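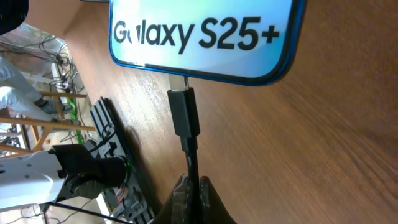 Galaxy S25+ with a USB-C cable plugged in. Blue rim, filed under "blue".

Projects > Zumard > README

Zumard: color words from secondhand listings

Zumard is a list of 3,283 color phrases that people typed into classified ads when selling furniture, coats, phones and one church organ ("honey, mostly"). It exists to settle arguments about what shoppers mean by "taupe". So far it has started more than it settled.

What's in it

One row per phrase, tab-separated, with the phrase as typed, the kind of item, and our plain color. Plain colors come from a short list kept by Urszula Borkowska, who allows one gray and will not be moved. Spelling is left alone, so you get "beige", "bage" and "baige" as separate rows. We dropped 559 phrases that turned out to be brand names or, in a few cases, moods.
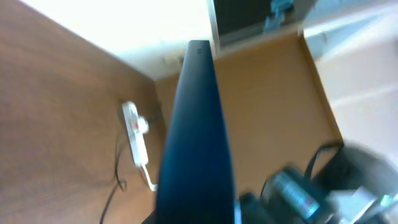 Labels were given by two readers working apart, with Justinas Dzene breaking ties. He broke over 400 of them, nearly all at the dark end of blue. Sellers will call the same coat midnight, ink, navy and "black (blue)" in a single ad. The tall panel standing up there is the sort of thing we mean: navy along most of it, blue-black toward the bottom, and a lighter sheen down the left edge for anyone who wants to hold out for steel. Our rule is to label the main color and ignore shine. Wood is worse. A medium brown desk gets "brown" from us, whatever tree the seller had in mind.

Known problems

Version 6 still has trailing spaces in the item column. Britt-Marie Ljungberg fixed them in January; I then saved over her file.

"Natural" is labeled "tan" for furniture and "other" for hair. Don't write to us about this — Alistair Moffat already has, at length.

Loading

Read it as UTF-8. Some sellers use accents, and one used a small drawing of a lemon.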